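4. Putting the base frame together

Right, you've unpacked everything and had your cup of tea, so let's get the Vikutico bench frame built. I've put up more of these than I care to admit (my own two, then one for Celeste Maldonado's potting shed, then Horacio Herrera wanted one as well!) and the base is where most people lose an afternoon. Give yourself a clear evening for it.

You'll need the 5 mm hex key from the small bag, a set square and a soft mat or old blanket to work on. The printed leaflet says you can build it straight on a concrete floor. I tried that once and still have the scratches to show for it.

1. Lay the two long rails down with the open slots facing each other. The ends marked L go on your left.

2. Slide the nuts into the slots now, before you do anything else. Forget one and you'll be taking a corner apart again later – ask me how I know.

3. Bring in the short rails and fit a bracket at each corner. Turn the bolts with your fingers only for the moment.

4. Measure corner to corner both ways. On the standard frame both diagonals should read 829 mm. If one comes out longer, push gently on that corner and measure again.

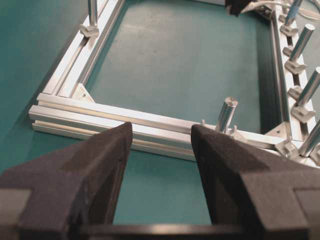
Aluminium frame on a green work surface.

5. Once the diagonals match, nip up the bolts a little at a time, going from one corner to the one opposite. Check with the square as you go, as the frame likes to creep while you're tightening.

6. Lift the frame at one end and give it a wiggle. A faint creak is fine. A clunk means a bolt you've missed, and in my case it's always the one at the back left.

Note: if you bought the Thakur castors, leave them off until section 6. They roll beautifully, which is the last thing you want at this stage.

Caution: don't use a power driver on these bolts. The threads are soft and once they've gone you'll be writing to Ballitz for a new bracket, and mine took until March to arrive.

Caution: keep your fingers out of the slots when you slide a rail along. It pinches!

Some of the older kits have a slightly deeper slot, and the nuts rattle about in it. Lautaro Alarcón showed me a trick with a dab of candle wax, which holds them still long enough to get the bolt started. Wipe off any extra before you move on to the legs in section 5.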